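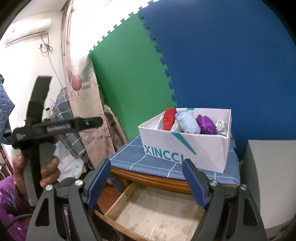
The Clarnton Household Robotics Programme is publishing its equipment plan for the coming budget year. This thread sets out what will be bought, what will be put off, and how partner sites may comment.

Hand-held grippers remain the largest single line. The plan provides for 30 units, to be shared between the sites at Prisavholm and Chareonsuk. Each site will draw from a common store and return units there for repair.

Homes are small, and much of the work is done beside beds and at open drawers. Bidders are therefore asked to state the full width of the jaws when open, the weight in the hand, and the length of cable supplied.

Spare jaw pads have been moved out of general supplies and given their own line. Last year they were charged to whichever site asked first, which made the accounts difficult to read. Screws and cables will follow the same rule from February.

On robot arms: the programme will fund 2 fixed arms in this round – both for Prisavholm, where the floor has already been approved for the load. Chareonsuk may apply again once its electrical survey is complete.

Three written quotations are required for any arm, including one from a supplier not used before. The quotation from Trendau has been received and is under review. No order has been placed.

A question was raised about household goods. Cloths, boxes, small furniture and similar items may be bought locally from the site allowance. Receipts should be sent in monthly. Second-hand goods are acceptable if they are clean and sound.

Service cover has been budgeted for 9 months, as the first part of the year falls under the makers' warranty. Sites should not sign separate service agreements during that period. Any already signed should be reported to the purchasing office.

Training time is now shown as a cost. Every new operator will be given 2 paid days before starting work in a home, and site managers should allow for this when setting delivery dates.

Mobile bases are deferred. The prices offered were above the limit agreed for this year, and door widths at several addresses have yet to be measured. The item will be looked at again at the half-year review.

Comments on the plan should be addressed to Kanyarat Suwannarat, Head of Purchasing, and should give the name of the site and the budget line concerned. Comments received by noon on the closing day will be answered in writing.

The full table of costs is available to partner sites on request – please quote the Clarnton equipment plan when writing.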